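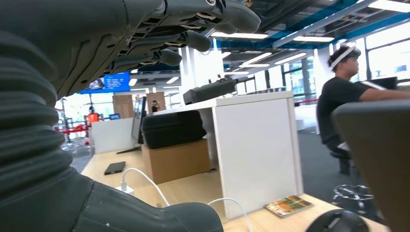 *A phone and a charger on a desk.*

# Zultwood Audiobooks: Questions We Get

**How does membership work?**
You pay monthly and get one credit. One credit buys one book, whether it runs 78 minutes or most of your February.

**Do unused credits expire?**
After 4 months. We send two reminders, both of which go to the folder you never open.

**Who is reading to me?**
Mostly Khôi Khúc, if you like sea stories. Uyên Âu handles the mysteries and has strong views on doing accents, so she doesn't.

**Can I return a book I didn't enjoy?**
Yes, within 30 days. Falling asleep in chapter two counts as a reason.

**Why isn't *The Nerkitz Lighthouse* listed?**
The rights sit with Sevurby. We've asked. We'll ask again.

**How many titles are there?**
2,651, of which 752 are unabridged classics you have been meaning to get to.

**Can I listen offline?**
Download the book first, over Wi-Fi. Doing this at the gate is traditional but slow.

**Will canceling delete my library?**
No. Books you bought stay put.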